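Korkent opens equipment planning service for smaller packing and sorting sites

PLONDSIDE, November – Korkent today opened a planning service for companies that are thinking about buying their first robot arm and do not yet have a budget, a floor plan or a shortlist. The service covers the period before a purchase order is signed. It ends with a written equipment plan that the customer owns and can take to any supplier.

Korkent has sold and installed handling equipment from its Plondside site for 11 years. Until now, planning was part of the sales process and was not charged for separately. Under the new arrangement it is a separate piece of work with its own fee, and customers are under no obligation to buy from Korkent afterward.

"We kept getting the same call," said Renata Jara, who runs equipment planning at Korkent. "A company has money set aside for the year, they have seen an arm at a show, and they want a price on that arm. When we ask what it will pick up, how often, and what it sets the item down in, they don't have that written down. So the first quote is a guess, and the second one is higher."

The service has two stages. In the first, a planner visits the customer's site for a day and lists the items to be handled, along with the trays, totes or cartons they go into. Weight, surface, shape and the way each item comes to rest are noted. The planner also looks at power, floor space, the width of the aisles and who will be on shift when the equipment is running.

In the second stage, the customer sends sample items to the Bravo test room in Plondside. Planners set the items out on a bench and work through the picks with a two-finger gripper before any equipment is specified. Round items such as drink bottles are tested both standing and lying down, as the grip point and the approach are different in each case.

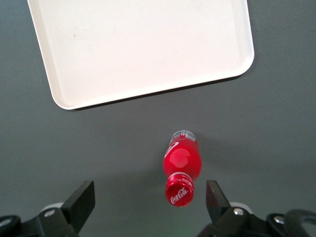
Results from the bench go straight into the equipment plan. Each item is marked as suitable for a standard gripper, suitable with changed fingers, or better left to hand work for now. Korkent said the last group is important for budgeting. A line that handles most of its items with one standard gripper can cost much less than a line built to handle every item, and many customers would prefer to start with the first kind and add to it later.

The plan also includes a cost sheet for the full life of the equipment. Besides the arm and the gripper, it lists the stand, guarding, spare fingers, cables, training, yearly service and the hours the customer's own staff will spend on setup. Lines are shown as one-time or yearly costs so that a finance department can place them in the right budget.

"The arm is the number everybody remembers," Jara said. "Guarding and spares get left off, and then somebody has to go back and ask for more money in the middle of the year. I would like them to ask once."

Fees and scheduling

The site visit is priced at $900. Bench testing is priced at $70 per item, and a customer may send as many items as it likes. If the customer later orders equipment from Korkent, $1000 of the planning fees is taken off the invoice, or the full amount paid if that is less. Travel outside the Plondside area is charged at cost.

Site visits are held on working days. For companies that cannot have visitors on the floor during production, a limited number of Saturday visits is available at the same price. Samples should be sent in the packaging they normally arrive in, with at least two of each, and filled items should be sent filled. Food and drink samples are not returned.

Customers who already use Greltel, Korkent's parts and service tracking software, can have the finished plan loaded into their account. Others will receive it as a document and a spreadsheet. The spreadsheet is open for editing – prices from other suppliers can be typed in next to Korkent's for comparison.

The service is meant for sites planning one to three robot arms. Larger projects will continue to be handled by Korkent's engineering group under separate terms. Equipment that is already installed is also outside the service, although a planner can review an existing cell as part of a site visit if a second one is being considered.

Bookings are open now. Companies working toward a budget for next year are asked to book the site visit first and send samples once the item list has been agreed.

About Korkent

Korkent supplies, installs and services handling equipment for packing, sorting and light assembly. The company is based in Plondside, where it also operates the Bravo test room and a spare parts counter.

Media contact: Renata Jara, Equipment Planning, Korkent, Plondside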